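Teaching by showing, part 2: hand-held demos vs remote control
Notes for week 3, Tarık Dönmez

Last time: kinesthetic teaching, i.e. grab the arm and push it through the task. Today the other two.
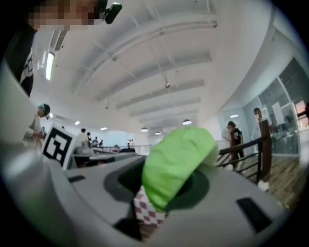

Remote control (teleop). Operator moves a leader arm or controller, robot copies. Good point — every demo is something the robot can reach, by definition. Bad points: slow, tiring, poor feel for contact. Cloth is the worst, you grip too hard or miss the edge.

Hand-held gripper. No robot at all while recording. You hold the tool, do the job, wrist camera logs it. Much faster, and you can go anywhere with it. But the person's arm is not the robot's arm, so some demos will be useless later (joint limits, speed). Filter these BEFORE training.

Things to get right with the hand-held one:
- fisheye lens: calibrate first, don't crop
- fiducial markers must be flat and not creased, else the pose jumps
- gripper width goes in the log along with the pose
- start and end each demo clearly, no wandering about

Woltow set, used in the lab: 682 demos, of which 80 held back for testing. Do not train on the 80. Last year two groups did and thier scores were lovely and meant nothing.

For the lab: pick one soft-object task, write down what counts as a success, then record. Reading is the Güler chapter, sections 1 to 3 — skip the proofs. Hand in by 5 pm, end of February.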